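Quintana Newsroom System: Set-up Guide for Local Papers

Section 4. Setting up the e-edition and the subscriber mailing

Do this section after you have created your sections and staff accounts (Section 3). You need an account with Publisher rights. Editors can see the screens but cannot save changes on them.

4.1 Create the title

1. Sign in and open Titles > Add title.
2. Type the name of the paper exactly as it is printed on the front page. The Drilldale office uses "Drilldale Courier", with no "The".
3. Choose a frequency: Daily, Weekly or Monthly.
4. Enter the number of the next issue. The system counts up from there.
5. Press Save.

Note: The frequency cannot be changed once the first issue is out. To go from weekly to daily, add a second title and move your subscribers to it (see 4.4).

4.2 Load the page files

1. Export one PDF for each page. Do not use spreads.
2. Set images to 300 dpi and embed all fonts.
3. Name each file with the issue number, a hyphen and the page number, for instance 0412-01.pdf.
4. Open Issues > New issue and drag the files into the upload box.
5. Wait until every page has a green tick. A page with an amber mark has loaded but a font is missing from it. Open the page and check the headlines before you go on.
6. Drag pages to reorder them if you have to. The page numbers on screen follow the order of the thumbnails and ignore the file names.

Caution: Pressing Clear removes all pages in the issue, including pages loaded by other users. There is no undo.
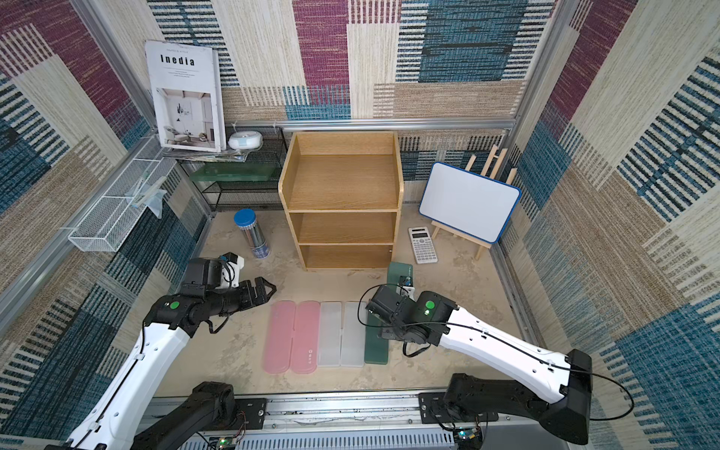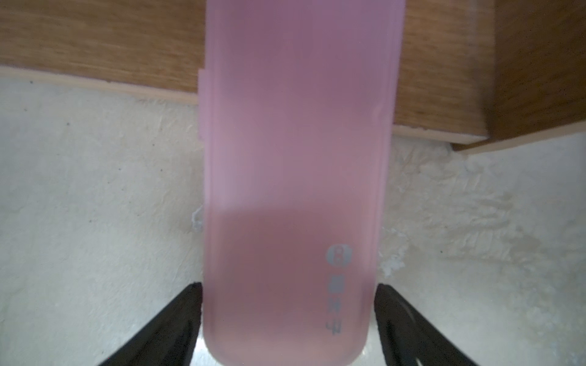

Page last changed: 30 April 2024

4.3 Set the release time

1. Open the issue and press Schedule.
2. Pick the date and time. Times are in the time zone of the title, which may differ from the one on your computer.
3. Choose who gets the issue first. "Subscribers" opens it to paid accounts only. "Everyone" opens it to all readers.
4. If you chose Subscribers, enter a delay in hours under Open to all. Leave the box blank to keep the issue closed.
5. Press Confirm. The status changes from Draft to Scheduled.

You can still replace single pages while the status is Scheduled. Once it reads Live, a replaced page is marked "Corrected" in the reader's view, and the old page is kept in the archive.

4.4 Import the subscriber list

Papers moving over from Grindico should export the list with the "Full record" option. The short export leaves out renewal dates.

1. Save the list as a CSV file. The first row must hold the column names.
2. Open Subscribers > Import and choose the file.
3. Match each column to a field. Email and Renewal date are required.
4. Press Test. The system reads the file and lists any rows it cannot use.
5. Fix those rows in your own copy and load the file again.
6. When the test comes back clean, press Import.

A single file can hold 3000 rows. Split longer lists and import the parts one by one. Duplicate addresses are merged, and the later renewal date is kept.

Caution: Do not tick Send welcome message if these readers have already been paying for the paper. They will be asked to set up a new account.

4.5 Send the morning mailing

1. Open Mailings > Templates and choose Front page.
2. Select up to 13 stories. Papers on the Jusuvon plan can select 11.
3. Type a subject line. If you leave it blank, the main headline is used.
4. Send a proof to yourself and open it on a phone as well as on a computer.
5. Press Send with issue. The mailing goes out when the issue goes live.

Note: Mailing templates made before August do not have the weather box. Make a new copy of Front page to get it.

If a mailing stays at Queued after the issue is live, see Section 9, Mail faults.

Next: Section 5. Classified and legal notices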